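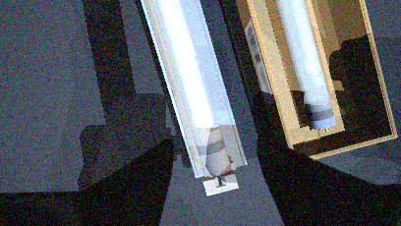 **Rendering / Noise reduction**

Fine colored speckle in a path-traced render is sampling noise. Fix the sampling first, then denoise.

1. Set the sample limit to 500 and render one test still.
2. Turn on adaptive sampling. Flat areas stop early — dark areas keep going. 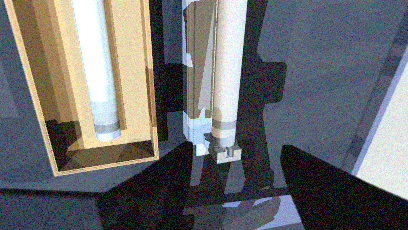

3. Clamp indirect light to 2. Lower values remove bright dots but also dim reflections.
4. Raise the limit to 2,000 only if shadows are still blotchy. 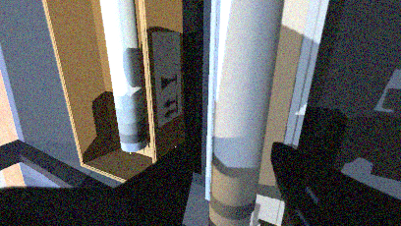
5. Run the denoiser with the albedo and normal passes enabled. Without them, wood texture tends to smear.

Judge the result at full size, with sharpening off. Check large plain areas before edges. In the render here, the grain is easiest to see on the gray-beige wall and the dark tabletop, so crop to surfaces like those when comparing settings. 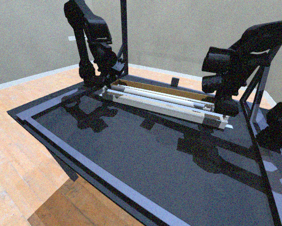 Save the denoised file separately from the raw one. A denoiser can't restore detail that was never sampled, and large matte surfaces hide this well. The plank floor is a better place to look for lost detail than the plain wall behind it. Keep the seed fixed between tests.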